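Kurkovwood shop notebook, bench robot
Sat 25 August

Present: me, Imke for the first half, the radio for all of it.

Picked up where Khanyisile left off. Her note on the whiteboard read "arm fine, bin bad," and I spent the first hour establishing that she was right on both counts.

The bin. We were sliding it back against its mark by hand after every knock, and each time it came back a hair rotated. The pick positions are taught relative to the table, so a hair at the rear edge is a miss at the front. Bar clamps on both sides now, toward the back. I wanted to bolt it down. Imke pointed out that the tabletop belongs to everyone and that I am still forgiven for the last hole only on paper. Clamps it is.

Blue tape on the wood marks where things go. If you peel it, put it back. Somebody used a strip of it in February to label a yogurt.

Cables. Rerouted the bundle so it loops round the joint housing with more slack. Before, it went tight whenever the wrist turned past the far corner, and the arm would stop and sulk with a fault that the manual describes as "general." Ran the slow test path six times with the new loop, no fault. It looks like a plumber's apology but it moves.

Glare. The back wall of the bin still throws a big white patch, and the detection still thinks the patch is an object now and then. Went for a pick on it twice. Imke suggests matte paint. I suggest masking that strip in software, mainly because I am already sitting down. To be settled — not today.

Gripper. Shimmed the finger that was toeing in. It now meets its partner properly at the tip. The small wire running down it needs a tie before it catches on something, and I have written that here so that I can be annoyed with myself later.

Block runs, after lunch. Red and green only, the Forsberg offcuts, tipped in from the tray and left however they landed. Short blocks are no trouble. The long red one is picked well in the open and badly when it lies close to a wall, where the fingers have no room to get round it. Two blocks nearly touching is the other sore spot: it aims between them like a man choosing a seat on a bus.

Speed left at the low setting. Please leave it there until the wall case is sorted.

Last layout before I shut down, arm parked low on the right:

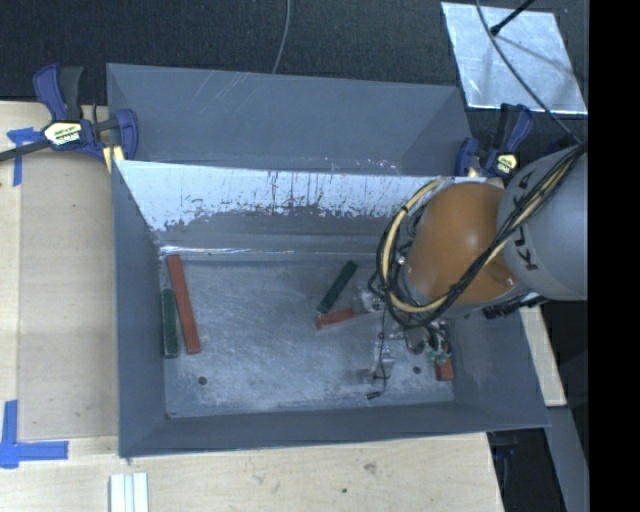 Next time

Tie the wire. Try an approach from the open side for anything along the left wall. Ask Khanyisile where she put the good hex keys.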